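Tue 30 March

Starter

Fed at 6 in the morning, 50 g starter, 50 g water, 50 g flour. Kitchen was cool overnight and the jar had risen less than on the weekend. Smell mild, a bit like yogurt. No liquid on top. I have moved it from the windowsill to the shelf over the fridge, where the temperature holds steadier, and will leave it there for the rest of the week before changing anything else.

Flour

Finished the bag of Masanja white. Opened the Eltesholm, which has a coarser feel and a greyer colour. It takes up more water than the Masanja at the same weight. At 300 g of water the dough was stiff and tore at the first fold, so I worked in another splash by hand and wrote down that I did not weigh it. Poor practice. The next loaf gets the extra water measured on the scale, added after the salt.

The Urkivus rye is still sealed. It stays sealed until I have a plain loaf I can repeat.

Dough

Mixed at 8. Rested, then four sets of folds, half an hour apart. After the second set it held its shape in the bowl. After the fourth it was smooth, with a few bubbles under the skin near the rim. Bulk went longer than planned on account of the cool kitchen. I went by volume and ignored the clock, using the tape mark on the side of the tub.

Shaped a bit too tight. One small tear on the underside, pinched shut. Into the basket with rice flour, a tea towel over it, then the fridge at 4 degrees.

Oven

The dial reads high. The Jokham thermometer on the middle rack settled well under the number I had set, and it took most of an hour to settle at all. The old habit of putting the loaf in when the light goes off explains a good many pale bottoms since June. From now on I go by the thermometer and leave the light out of it.

Baked the Sunday dough, which had been in the fridge for 2 nights. Lid on for the first part, lid off to finish. Decent spring on the left, less on the right, where the cut was shallow. Crust a good dark brown. Crumb even, slightly gummy near the base, though I sliced it while it was still warm and cannot blame the bake for that.

Work surface

Shaping on bare tabletop went better than on the floured board. Less flour gets folded into the seam, and the dough grips enough to build tension when dragged. A plastic scraper is fine for cleaning up. Cold water first, as hot water turns the scraps to glue. 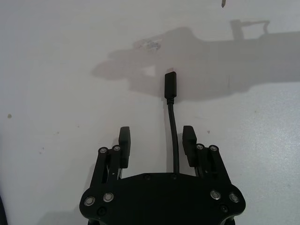
For tomorrow

Take the dough out of the fridge only when the thermometer has stopped climbing. Cut deeper on the right. Let the loaf cool fully before slicing. Buy salt, and a second jar with straight sides so the rise can be read off properly.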